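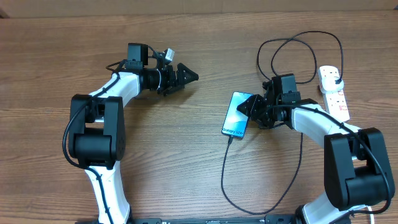
What a Mine Geologist Does With a Box of Rock
Sep 12, 2025

I've written about junior mining companies for long enough that I can recite a drill result in my sleep (grade, width, from, to, next hole), and it struck me this summer that I had never spent a proper afternoon with the person who writes the numbers down in the first place. So I asked the senior geologist at Taltenell, a small copper explorer that works a property called Zukedlow, whether I could come and pester her for a day. She said yes on two conditions. I had to bring my own boots, and I had to leave her name out of it, as she'd had enough of strangers emailing her for stock tips.

The core shack is at the end of a gravel road, a long low building with racks down both sides and a coffee maker that looked older than me. She was already at it when I got there, bent over with a hand lens, and she didn't look up for a good minute.

"Sorry," she said. "If I lose my place I have to start the box again, and I've started this one twice."

What she does all day is called logging. The drillers pull up a cylinder of rock, lay it in boxes in order, and put in a little block to mark the depth. She goes along it and records what the rock is, how it's broken, what minerals are in it and how they got there. Then somebody saws it lengthwise. Half goes to the lab and half stays in the box for good.

I asked if the half that stays is ever looked at again.

"Constantly! People think it's an archive. I had boxes down last week from a hole drilled back when the property belonged to somebody else, and the old log calls the whole bottom section 'dark volcanic.' That's it, two words. I looked at it for an hour and it's three different rocks."

The property has been through a few hands. Before Taltenell there was an outfit called Sutherland, which drilled it hard for a couple of seasons and then dropped it when copper prices sagged. Their paper logs came with the deal in a stack of file boxes, and she has spent much of this year going back through them.

"They weren't bad geologists," she told me. "They were looking for a different thing. They wanted a big vein they could follow, so anything without a big vein got two words. I'm interested in what's between the veins. Ask me in ten years and somebody will be complaining that I ignored zinc."

There are 88 old holes in the Sutherland records. She has relogged what's left of them, and I do mean what's left — one rack had collapsed at some point and the boxes had been put back in an order she described as "optimistic." She matched a lot of it up by fitting broken ends together like a jigsaw, which she claims to find relaxing. I tried a pair myself and got it wrong, and she was very nice about it.

We talked for a long while about the headline numbers, because those are what people like me put at the top of the page. Hole 121 was the one that got Taltenell noticed in January. I wanted to know whether she'd been able to tell it was a good one before the assays came back.

"You have a feeling. You can see chalcopyrite, it's brassy, it's not shy. But I've been burned. Pyrite next to it, bad light, end of a long shift, and you write down twice what's there. So I write my guess in pencil, and when the lab numbers come in I compare. I run a bit high when I'm tired. It's good to know that about yourself."

And was she tired that day?

She laughed. "I was a little high, yes. It was still a good hole."

I asked about the samples she slips in among the real ones, because readers write to me about this and I've never explained it well. Every batch that goes to the lab includes some material that isn't from the hole at all. There are blanks, which should come back with no metal to speak of, and standards, which are powders with a known grade. There are duplicates too. If a blank comes back carrying copper, the machines weren't cleaned properly or the bags got mixed up, and she has the batch run again.

"It's the least exciting thing I do and the one I'd fight hardest to keep," she said. "It costs money, so there's always a conversation. I've had that conversation with five different bosses, not all of them here. I win it by being boring for longer than they can stand."

Over lunch (egg sandwiches, eaten standing up) I asked what bothers her in the way results get reported, fully expecting to hear about my own column. She was kinder than that, but she did have a list. She can't stand it when a long average is carried by one rich foot of core. She'd like everyone to say whether a width is measured down the hole or across the actual body of rock, as a hole that runs along a vein will make it look enormous. She also wishes that companies would publish the dull holes with the same size of type.

"A hole with nothing in it told me where the edge is. I was thrilled with that hole. I think I was the only one."

In the afternoon she took me through the logging software, a program called Wotard, and this was where I started to see how much the job has changed. She used to fill out paper forms and have somebody key them in over the winter. Now she types straight in, and it won't let her put a piece of rock deeper than the hole was drilled, a mistake she says she made with some regularity in the old days. She likes it well enough, though she still keeps a notebook.

"It has a drop-down for rock type and a drop-down for color. There's no drop-down for 'this is weird, come back.' That goes in the notebook."

I asked how big the weird section was. She flipped pages for a while and showed me one entry that just said "smells funny???" with a depth beside it. It was a patch of sulfides, she explained, and she'd been right to go back.

Taltenell's next round is planned at 4000 meters, most of it stepping out to the north, where the Sutherland holes stop. She wouldn't be drawn on what she expects, and I gave it a couple of tries. What she would say is that she'd asked for one of the holes to go somewhere the model says is empty.

"The model is mostly me," she said. "I'd like to check on me."

She had eleven boxes still to get through before dark, so I put my cup in the sink and left her to it. By the time I'd changed out of my boots she was back over the core with the lens up to her eye, talking quietly to a piece of rock.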